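4. Clearing and stacking tableware

4.1 Choice of chore

Putting away plates, bowls and cups was chosen as the main household chore in the Gralten study for two reasons. It is done in nearly every home and canteen, and it is easy to say when it has been done badly. A person clearing a table decides without much thought which bowl will fit inside which, and turns a fallen cup upright on the way to picking it up. Neither step is simple for a machine. Earlier work at Lougher dealt with single items placed at known points, and its results say little about a table on which dishes have been left as people leave them.

The trials reported in this section used light plastic tableware in plain colours on a cloth-covered table. Plastic is a harder test than it may seem. A light bowl slides when it is pushed, and a cup set down slightly off centre will often tip over.
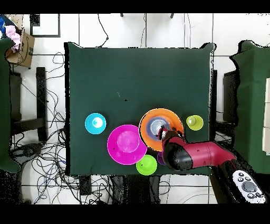 Each trial began from a layout that was not repeated. The operator was free to choose the order of work, and no final arrangement was laid down beyond the instruction that items should be gathered and stacked where they would hold. Over the full study 1784 trials were recorded. Of these, 843 were complete enough to be used in the analysis below; the rest were set aside, mostly for gaps in the depth record or for layouts that had been disturbed before the trial began.

4.2 Grasping and nesting

A bowl can be lifted in several ways, but on a crowded table the rim is often the only part within reach. A rim grasp has a known cost: the bowl hangs at an angle, and the angle must be allowed for when it is lowered into another. Where the two bowls are close in size the margin is small, and contact on one side can move the lower bowl before the upper one has settled (Figure 3).

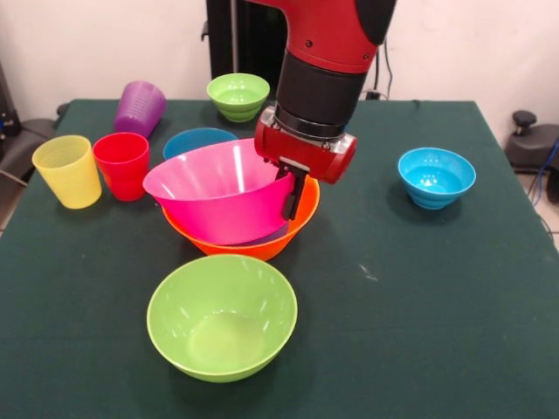
Figure 3. A pink bowl, held by the rim and tilted, above and partly inside an orange bowl of similar size.

Trials were scored by the Driron scale, which gives each transfer a mark from zero to 5. Full marks require that the item be released in its intended place with no other item moved. A nested bowl that comes to rest at a slant loses one mark, and an item dropped from above the rim loses two. The scale takes no account of time. This was a deliberate choice – a slow machine may still be of use in a kitchen at night, whereas one that scatters the dishes is of no use at any hour.

4.3 Seeing the table

The overhead view was used to find items and to plan the order in which they were taken. Two difficulties recurred. The arm hides whatever lies beneath it, so that an item seen clearly at the start of a movement may be lost by the middle of it. Glossy plastic also gives poor depth readings, and the planning software, Fliltell, must then either fill the gap from nearby values or wait for a better view.

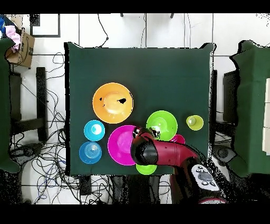 Figure 4. Overhead view with the gripper partly covering the magenta plate. Black patches on the orange plate mark missing image data.

Filling the gap worked well for flat plates and poorly for deep cups, where an error in the height of the rim leads directly to a missed grasp. The August revision of Fliltell waits by default. Trials run after that change took longer, but fewer of them ended with a cup knocked over.

4.4 Stability of mixed stacks

Bowls of one family nest and give little trouble. Mixed stacks are another matter, as a cup placed inside a bowl raises the next item and leaves it standing on a narrow support.

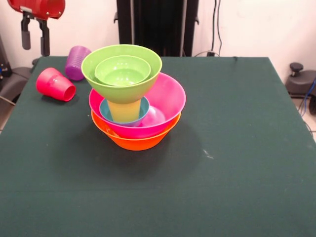 We do not regard a tall mixed stack as a good result in itself, even where it earns high marks transfer by transfer. A person would seldom carry one to a cupboard, and the scale as it stands cannot tell a stack that is merely standing from one that could be moved. A carrying test has been added to the plan for the next stage. Until it has been run, our finding is limited: the chore can be done in part, on a cleared work area and with plastic ware, and the evidence does not yet extend to china or glass.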